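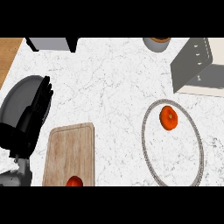

Sixten Haugen duvida que «Moltus» precise de uma sequela e disse-o aos produtores antes de aceitar ler o guião. A Engebretsen confirma, ainda assim, que o realizador está em conversações para dirigir o segundo filme, com rodagem prevista para julho em Sodlow. O contrato – convém sublinhar – não está assinado.

A produtora fala numa estreia em até 200 salas, número que os exibidores ainda não confirmaram. O guião vai na versão 30 e continua sem final.

Contacto: Engebretsen, gabinete de imprensa, Sotstead.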